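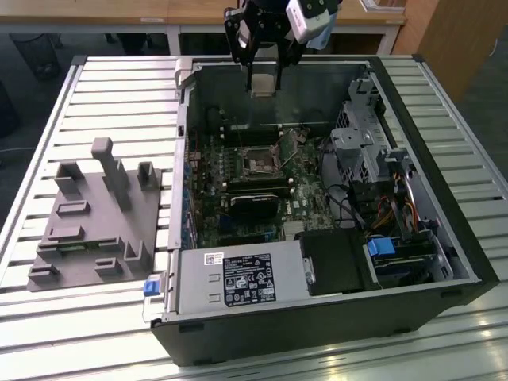 Sirkka Aaltonen
중고·재활용 게시판 운영자

사무실 구형 데스크톱, 어디까지 살려 쓰시나요 (의견 모음)

지난번 글에 댓글이 엉뚱한 방향으로 자라서 따로 팝니다. 원래는 마우스 패드 추천 글이었는데 열 번째 댓글쯤부터 다들 자기 회사 컴퓨터 흉을 보고 계시더군요. 흉은 여기서 마저 봐주세요.

제 사정부터 적습니다. 저는 Anduvgate 상가 3층에서 번역 사무실을 합니다. 직원은 저 포함 네 명이고 컴퓨터는 여섯 대입니다. 두 대가 남는 이유는 묻지 마시고, 사무실 해보신 분들은 아실 겁니다. 그중 제일 오래된 게 15년 됐습니다. 우리 사무실에서 이 컴퓨터보다 오래 근무한 건 저하고 정수기 받침대뿐입니다.

이 녀석이 하는 일은 하나입니다. Wetia라는 옛날 용어집 프로그램을 돌립니다. 만든 회사는 진작에 문을 닫았고, 새 운영체제에서는 설치 화면까지만 뜨고 조용히 사라집니다. 오류 메시지도 없어요. 그 안에 용어집 파일이 393개 들어 있고, 단골 거래처 한 곳이 아직도 그 형식으로 납품을 받습니다. 그 거래처 담당자도 왜 그 형식인지 모른답니다. 전임자가 그렇게 하라고 했고, 전임자의 전임자도 그랬다네요.

그래서 궁금한 점은 이겁니다. 이런 컴퓨터를 부품 바꿔가며 계속 끌고 가는 게 맞는지, 아니면 눈 딱 감고 보내는 게 맞는지. "새로 사세요" 한 줄만 쓰실 분은 견적서도 같이 첨부해 주세요. 입금도 해주시면 더 좋고요.

키보드위의누룽지 | 오후 9:14
새로 사세요. (견적서는 마음으로 첨부합니다)

농담이고, 저라면 보냅니다. 저희 아버지 세무 사무실에 비슷한 게 있었는데, 신고 기간에 딱 맞춰서 안 켜졌습니다. 일 년 내내 한가하게 잘 있다가요. 오래된 컴퓨터는 달력을 볼 줄 압니다.

납땜하는오리 | 오후 9:31
위에 분 아버님 컴퓨터는 안타깝지만, 그건 백업이 없어서 생긴 비극이지 나이 탓이 아닙니다. 새 컴퓨터도 신고 기간에 죽어요. 저는 올해 산 걸 올해 죽여봤습니다.

사무용 데스크톱은 생각보다 튼튼합니다. 먼지만 제때 털어주고, 전원부에서 이상한 소리 나면 그때 바꾸고, 메인보드 건전지 갈아주면 됩니다. 건전지는 편의점에서도 팝니다. 시계가 자꾸 옛날로 돌아간다고 컴퓨터를 버리는 분들이 계신데, 제가 그런 걸 주워다가 조카 셋을 키웠습니다. 컴퓨터만 대줬지 밥은 누나가 줬습니다만.

Toivo Turunen | 오후 9:58
중고 업체 Nundale에서 매입 일을 합니다. 업자라고 욕하실 분은 미리 하셔도 됩니다. 익숙합니다.

지난 7월에 어느 학원에서 같은 모델 54대를 한꺼번에 가져온 적이 있습니다. 같은 날 사서 같은 건물에서 쓴 물건들인데 상태가 다 달랐어요. 창가에 있던 것, 바닥에 두고 쓴 것, 분필 칠판 옆에 있던 것. 그러니 "몇 년 됐으면 버려라" 하는 기준은 별 의미가 없습니다. 어디서 어떻게 살았는지가 더 중요합니다. 바닥 생활한 컴퓨터가 제일 힘들어합니다. 사람이랑 비슷합니다.

매입가 물어보실까 봐 미리 적으면, 15년 된 본체는 저희 기준으로 한 대에 4,000원 드립니다. 택배비는 별도입니다. 그러니까 보내시면 손해를 보십니다.

키보드위의누룽지 | 오후 10:03
4,000원이면 우리 동네 김밥 한 줄도 안 됩니다. 직원 중에 제일 오래 일한 분 퇴직금이 너무 박하네요.

Sirkka Aaltonen | 오후 10:10
정수기 받침대는 얼마 주시나요.

Toivo Turunen | 오후 10:12
받침대는 매입 품목이 아닙니다.

서버실온도계 | 오후 10:40
분위기 깨서 죄송한데 다들 제일 큰 문제를 비켜 가시네요. 그 컴퓨터가 인터넷에 연결돼 있습니까? 업데이트 끊긴 운영체제를 사무실 망에 물려놓고 거래처 파일을 주고받는다면, 건전지가 문제가 아닙니다. 부품을 살리는 얘기는 취미로는 재밌죠. 하지만 남의 문서를 맡아 일하는 곳이라면 얘기가 다릅니다.

제 의견은 이렇습니다. 디스크를 통째로 복제해서 가상 머신으로 옮기세요. 본체가 죽든 말든 상관없어집니다. 프로그램은 자기가 아직 옛날에 사는 줄 알고 행복하게 돌아갈 겁니다.

납땜하는오리 | 오후 10:55
가상 머신 얘기 나올 줄 알았습니다. 좋은 방법이긴 한데, 네 명짜리 사무실에서 그걸 누가 관리합니까? 한 번 만들어두고 비밀번호 잊어버리고, 3년 뒤에 "가상 머신 안에 뭐가 있었더라" 글이 또 올라옵니다. 제가 그런 글 여러 번 봤어요. 그중 하나는 제가 썼습니다.

그리고 옛날 프로그램 중에는 본체 뒤에 꽂는 동글로 인증하는 게 많습니다. 그건 가상으로 옮기면 삐지는 경우가 있어요. Wetia가 그런지 확인부터 하셔야 합니다.

서버실온도계 | 오후 11:02
관리할 사람이 없으니 위험한 기계를 그냥 둔다는 논리는 못 받아들이겠습니다. 비밀번호는 종이에 써서 서랍에 넣으면 됩니다. 보안 하는 사람이 이런 말 하면 잡혀가겠지만, 없어지는 것보단 낫습니다.

Sirkka Aaltonen | 오후 11:08
동글 있습니다. 보라색이고 테이프로 감겨 있습니다. 왜 감겨 있는지는 테이프를 떼면 알 수 있을 텐데 무서워서 못 떼고 있습니다.

인터넷은 끊어놨어요. 다만 USB로 파일을 옮기는데, 그 USB가 직원들 사이에서 돌려 쓰는 거라 별로 자랑할 만한 방식은 아닙니다. 서버실온도계 님이 화내시는 소리가 3층까지 들립니다.

서버실온도계 | 오후 11:11
화 안 났습니다. 물 마시고 있습니다.

베란다창고지기 | 오후 11:37
저는 조금 다른 쪽인데요. 고치는 비용을 얘기할 때 다들 자기 시간은 공짜로 치시더라고요. 저희 남편이 구형 컴퓨터를 살린다고 휴가를 이틀 썼습니다. 새 부품값은 얼마 안 들었다며 아주 뿌듯해했어요. 그 이틀 동안 애들은 제가 봤고, 베란다에는 지금도 "혹시 몰라서" 남겨둔 케이블이 한 상자입니다. 혹시 모르는 일은 아직 안 일어났습니다.

사무실이면 더하죠. 사장님이 컴퓨터 붙잡고 있는 동안 번역은 누가 하나요?

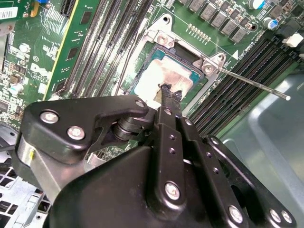 초보번역가 | 오전 12:05
처음 글 남깁니다. CPU를 뺐다가 다시 끼울 때 서멀구리스는 새로 발라야 하나요?

납땜하는오리 | 오전 12:09
쿨러를 한 번 떼어냈다면 기존 것을 깨끗이 닦아내고 새로 바르는 게 좋습니다. 가운데에 쌀알만큼 짜고 쿨러를 고르게 눌러주면 됩니다.

초보번역가 | 오전 12:13
감사합니다. 쌀알이 백미 기준인가요?

납땜하는오리 | 오전 12:14
백미입니다. 찹쌀도 허용합니다. 인터넷에 완두콩이라고 쓴 글도 있는데 그분들은 옆으로 다 흘러나온 다음에 그 글을 쓰신 겁니다.

키보드위의누룽지 | 오전 12:20
저는 완두콩파인데요. 몇 년째 멀쩡합니다. 밥은 콩밥이 맛있습니다.

납땜하는오리 | 오전 12:22
그래서 아버님 컴퓨터가 안 켜진 거 아닙니까.

키보드위의누룽지 | 오전 12:23
그건 제가 안 발랐습니다. 가족 건드리지 맙시다.

Sirkka Aaltonen | 오전 12:30
운영자입니다. 곡물 얘기는 여기까지만 하시고, 계속하실 분은 요리 게시판으로 가주세요. 요리 게시판 운영자도 접니다. 거기서도 지울 겁니다.

골목끝수선집 | 오전 7:48
아침에 읽고 씁니다. 전에 Lehtinen이라는 수리점에서 몇 년 일했습니다. 동네 사무실 컴퓨터를 주로 봤고요.

손님들이 가져오는 기계 중에 기계가 문제인 건 의외로 적었습니다. 멀티탭, 케이블, 모니터 입력 설정. 그런데 그걸로 본체를 새로 산 분들이 꽤 있었어요. 새 본체를 사도 화면이 안 나와서 그때 저희한테 오십니다. 그럼 저는 모니터 버튼을 한 번 누르고 돈을 받아야 하는데, 그게 참 민망합니다. 받기는 받았습니다.

Sirkka 님 경우라면 저는 순서를 이렇게 잡겠습니다. 먼저 용어집 파일을 다른 곳에 두 벌 복사해 두세요. 그다음 디스크 전체 복제본을 하나 만들어 서랍에 넣으시고요. 본체는 돌아가는 동안 그냥 쓰세요. 비슷한 중고 본체를 하나 예비로 두는 것도 괜찮습니다. 4,000원에 사 간다니 파는 값도 그렇게 비싸진 않겠지요.

Toivo Turunen | 오전 8:15
파는 값은 조금 다릅니다.

키보드위의누룽지 | 오전 8:16
얼마나 다른데요.

Toivo Turunen | 오전 8:21
저희가 세척도 하고 점검도 하고 스티커도 붙입니다.

베란다창고지기 | 오전 8:40
스티커가 비싼 거군요.

서버실온도계 | 오전 9:05
골목끝수선집 님 순서에는 찬성합니다. 가상 머신은 그다음 단계로 남겨두죠. 다만 그 돌려 쓰는 USB만은 오늘 바꾸세요. 전용으로 하나 정해서 이름표 붙이고, 새 컴퓨터에서 먼저 검사한 다음에 꽂으시고요. 이건 양보 못 합니다.

그리고 아무도 안 물으셔서 제가 묻습니다. 거래처에 다른 형식으로 받아줄 수 있는지 물어보신 적 있습니까?

Sirkka Aaltonen | 오전 9:52
없습니다.

11년 동안 거래하면서 한 번도 안 물어봤습니다. 방금 메일 보냈습니다. 손이 좀 떨렸습니다.

납땜하는오리 | 오전 9:55
그쪽에서 된다고 하면 이 글 전체가 필요 없어지는데요.

Sirkka Aaltonen | 오후 2:26
답장 왔습니다. 엑셀도 괜찮답니다. 원래 엑셀을 더 좋아했답니다. 받아서 자기들이 손으로 엑셀로 바꾸고 있었다고 합니다. 우리가 그 형식만 되는 줄 알고 배려하신 거랍니다.

잠깐 나갔다 오겠습니다.

키보드위의누룽지 | 오후 2:31
퇴직금 4,000원 준비하세요.

골목끝수선집 | 오후 2:44
그래도 용어집 옮길 때까지는 켜두셔야 합니다. 엑셀로 내보내는 메뉴가 있는지 보시고, 없으면 텍스트로라도 뽑으세요. 한글이 깨지면 인코딩 바꿔서 다시 열어보시고요. 파일 몇 개만 먼저 시험해 보고 나머지 하시길.

Sirkka Aaltonen | 오후 5:10
내보내기 메뉴 있습니다. 한 번에 한 파일씩만 됩니다. 지금 여덟 번째 하고 있습니다. 직원들은 다 퇴근 준비를 하는데 저만 의자를 당겨 앉았네요. USB는 새로 샀고 이름표도 붙였습니다. 혹시 파일 한꺼번에 내보내는 방법 아시는 분 계시면 댓글 부탁드립니다.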